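TANTHORPE RESIDENTS' HOUSE
Minutes of the House Meeting held 20 March 2022

Present: Pascal Carré (Chair), Theano Galanis (Secretary), residents of the east and west wings.

1. Minutes of the October meeting
Approved without changes.

2. Shared shelving
Ms. Galanis reported on the black wire unit in the ground floor room.
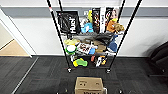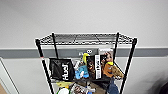
Item 2: the wire unit, with toys and packaged goods on its shelves.

It was noted that food packages and plush toys are being stored together. Mr. Carré asked that the two be separated, with food on one shelf and toys on another. A resident of the west wing objected that the children would then pull everything down from the toy shelf -- the objection was recorded.

AGREED: Packaged food is to be marked with the owner's room number. Unmarked items will be moved to the office and held for 8 weeks.

AGREED: Nothing is to hang over the edge of a shelf.

The question of who owns the black bag with white lettering was left open. Ms. Galanis will post a notice.

3. Budget
The house fund stands at $733. The sum of $129 was approved for storage bins, to be ordered from Gkikas. A request for a second shelving unit was deferred.

4. Laundry room
The repair visit by Vistent has been moved back again. Mr. Carré will write to the firm.

5. Other business
None.

Minutes taken by T. Galanis.

Shares: 2 | Comments: 8

Recent items
Minutes of the October meeting
Laundry room hours
Verevov bus: revised stops
Notice on parcels left in the hallway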